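The Skusta fold-out sofa bed, one year in

My brother-in-law weighs 100 kilos and stays every March for the fishing. I mention this so you understand the Skusta has been tested by a professional.

It arrives in two cartons with a booklet in which a cheerful bald figure assembles the whole business alone. He's lying. You need a second person, ideally one you're prepared to lose as a friend. We started after brekkie on Friday and had something recognisable as furniture by tea time, with one bolt left over that I keep in the kitchen drawer and think about.

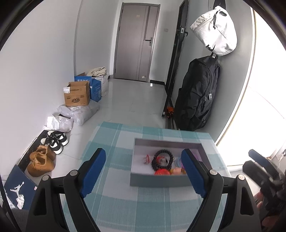
Subira Rweyemamu

As a sofa, it's good. The grey upholstery has shrugged off red wine and a labrador, the arms are wide enough for a mug, and the seat is deep without swallowing your nan. I'd tried the Zulta in the shop beforehand and found it like sitting on a filing cabinet with opinions.

As a bed, it's a sofa. The mattress is 10 centimetres thick, apart from the stretch over the crossbar, where it seems to be a rumour. My mum's old fold-out dated from 1956 and had the same bar in the same spot, so I suppose it's heritage by now.

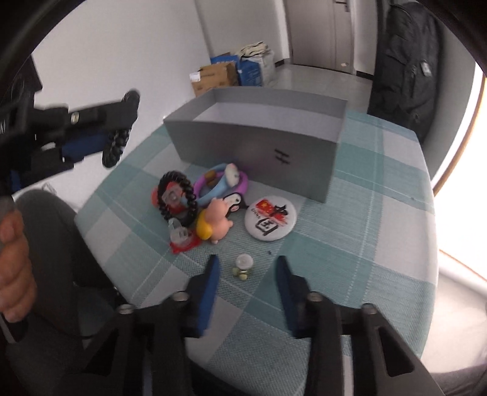 A topper fixes most of it. Ours cost 80 dollars and lives in the linen cupboard, where it has displaced the linen. The folding mechanism still runs smoothly, though it lets out a groan at full stretch that my brother-in-law takes personally.

Would I buy it again? For the lounge, yes. For guests, it depends how long you'd like them to stay. He's booked in for next March and has asked whether there's a motel.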